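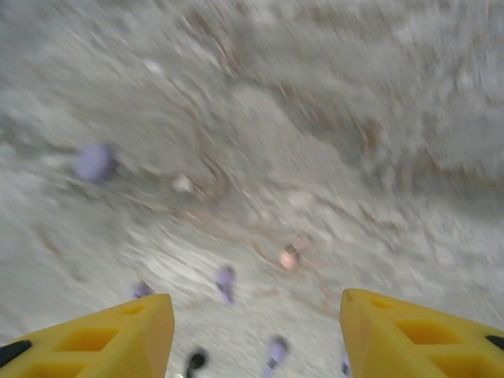 TRUCOS DE TALLER

Convivir con dos brazos robóticos en la mesa: lo que voy aprendiendo

29/2/24

En el taller preparamos muestras: piezas menudas, de colores, que hay que separar, recoger y dejar en su sitio. Hasta enero lo hacíamos todo a mano entre Berwyn Rowlands y yo, con la espalda hecha un ocho a media tarde. Ahora tenemos el puesto de dos brazos, que en casa llamamos Plukau (el nombre lo puso Berwyn y ya no hay quien se lo quite), y me preguntáis tanto por él que voy a juntar aquí mis apuntes.

Lo primero: ¡el fondo importa muchísimo! Una base gris y apagada deja que el lila y el rosa salten a la vista. Para nosotros es comodísimo, porque repasamos la mesa de un vistazo, y a los brazos también les viene bien que las piezas no se confundan con lo que tienen debajo. Si vuestras piezas son claras, cuidado con los grises pálidos, que los trocitos blanquecinos se pierden enseguida.

Segundo truco, repartir las piezas con aire entre ellas. Yo al principio volcaba el bote entero, como quien echa garbanzos a remojo, y luego me pasaba el rato apartando montones. Ahora echo un puñado, lo extiendo con una espátula de cocina (de las blandas, la mía es una Brilik viejísima) y me aparto. Y apartarse es apartarse: manos fuera, mangas fuera, y el café en la otra mesa.
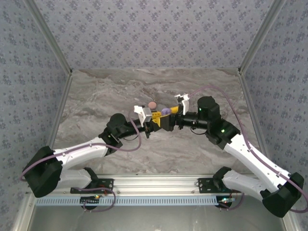
Los dos brazos, con las pinzas juntas en el centro de la mesa.

Los cables, capítulo aparte. Sujetadlos con clips a lo largo del brazo y dejad curva de sobra en las articulaciones. Antes de arrancar yo los sigo con la vista, de la base a la pinza, por los dos lados. Si uno tira, paro y lo recoloco, siempre con la corriente quitada.

Para las pinzas, un paño de microfibra apenas húmedo y a secar bien. En las ranuras de los dedos se mete el polvo, y ahí va de maravilla un pincel de repostería. Nada de limpiador perfumado, que deja película y luego todo resbala.

¿Y a nosotros qué nos ha cambiado? Pues bastante, la verdad. De las 160 bandejas de una tanda normal, 38 siguen pasando por mis manos enteras, las de piezas frágiles o rarillas. Con las demás me toca preparar, vigilar y repasar al final. Me canso menos de las muñecas y más de la cabeza, que eso no me lo esperaba. Los primeros días me quedaba mirando los brazos como una boba y no adelantaba nada; ahora aprovecho para etiquetar en la mesa de al lado, con un ojo puesto en ellos.

Jae-in Heo, que entró con nosotros cuando ya estaba montado, me pidió aprender también a hacerlo a mano, y me pareció muy buena idea. Hacemos una bandeja manual cada uno al empezar el turno, así no se pierde la maña y se nota antes si una pieza viene mal.

Un último apunte: colgad una libreta junto al puesto. Hora, tanda, qué se paró y quién lo tocó. La nuestra va por la página 26, llena de tachones y con una mancha de aceite, y la consultamos a diario. El lápiz, atado con un cordel, que si no desaparece.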